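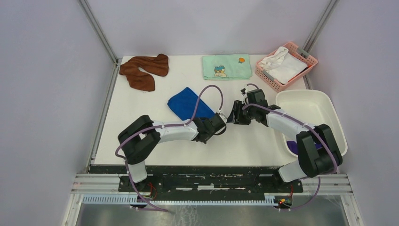

Fig. 25. Towels before sorting: green and blue folded, brown twisted.

4.3 Washing Towels and Cleaning Cloths

Use this procedure for terry towels and cleaning cloths on the Henport 342 washer. For wool and silk, see section 4.5.

1. Sort the load by color. Wash dark or bright items separately for the first three cycles.
2. Shake out each towel and open any folds. Twisted items do not rinse fully and can unbalance the drum.
3. Load the drum to no more than three-quarters full.
4. Pull out the dispenser drawer. Pour detergent into compartment II up to the lower line.
5. Turn the dial to TOWELS. The display shows 132, the cycle time in minutes.
6. To shorten the cycle, press QUICK once. Do not use QUICK with a full drum.
7. Close the door until it clicks and press START.

NOTE: Fabric softener reduces the absorbency of terry. Leave compartment III empty for this cycle.

NOTE: The spin speed can be lowered during the wash phase but not after the final rinse has started.

CAUTION: Do not wash cloths that have been used with solvents, floor wax or cooking oil. Residue can ignite in a dryer.

If code 344 appears, the load is out of balance. Press STOP, wait for the door lock to release, spread the load by hand and press START again. If the code comes back with a smaller load, check that the machine is level (section 2.2).

After the cycle, remove the load and leave the door ajar. Wipe the door seal dry, including the lower fold.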